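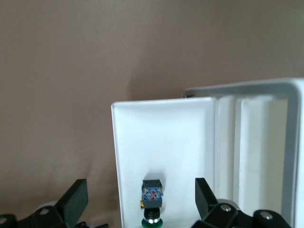
Where did the Simemgate Reading Society keep its books before it had a building?
In the back room of Sfeir's dry goods store, on shelves the members paid for themselves, from the founding until the move up the hill.

2025-02-04

Big day on the minute books! Volume 1 is fully transcribed, all 301 pages, and Raed has already checked the first 152 against the originals. His corrections are in pencil on the printout. Please don't erase them until I've keyed them in.

The store question has bothered me for months, and the answer was sitting in a bill. Saimi was going through the loose receipts tucked in the back cover and found one from Sfeir for "use of rear room, one quarter," plus lamp oil. It matches a line in the September minutes where the members vote to pay "Mr. S." and then argue (for a page and a half, I loved every line) over whether the oil was included. So the old anniversary pamphlet is wrong to put them in the Flendeck schoolhouse. They met there twice, both times for lectures, and carried the chairs over.

Other things from today:

Page 261 has a second hand in it, much smaller, with a brown ink that runs into the gutter. Kiros thinks it's the assistant secretary filling in. I'd like to compare it with the membership roll before we say so in the notes.

The founding subscription was set at $500. They had less than half of that by the first winter and bought the atlas anyway. Good for them.

"Halon" shows up three times as a place. Not on any map we hold. Could be a farm name - Georges is going to look in the county deeds when he's over there.

Spelling: keep theirs, always, and put ours in the index only. I slipped on this in the early pages and have fixed them up to 40.

Volume 2 is out of its box and the spine is better than I feared. The first gathering is detached, so use the cradle and turn from the top corner. Hugo wants to start on it right away and I'm all for it. I read ahead a little (couldn't help it) and they're already fighting over the atlas.

Still to do: rescan 88 and 89, ask Saimi for the receipt numbers.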